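Saturday, student handling project, cable task

Judite wants to write up the cable pick as working. I'm not convinced. Amândio's log has 30 tries on the Tremo settings and calls 6 of them good, but a loop hooked over one finger isn't a grasp in my book. Wumpini agrees, Hongmei doesn't.

Today's setup: coiled black cables in the open cardboard box, on the white table, second arm coming in from the other side.

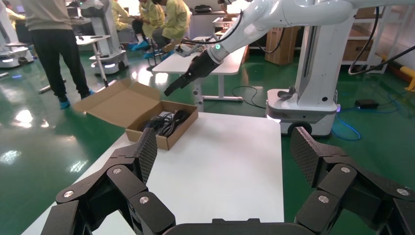
To do before the Skidano entry

Define "good" in writing. Rerun with 2 different coils. Ask Leonilde for the old log.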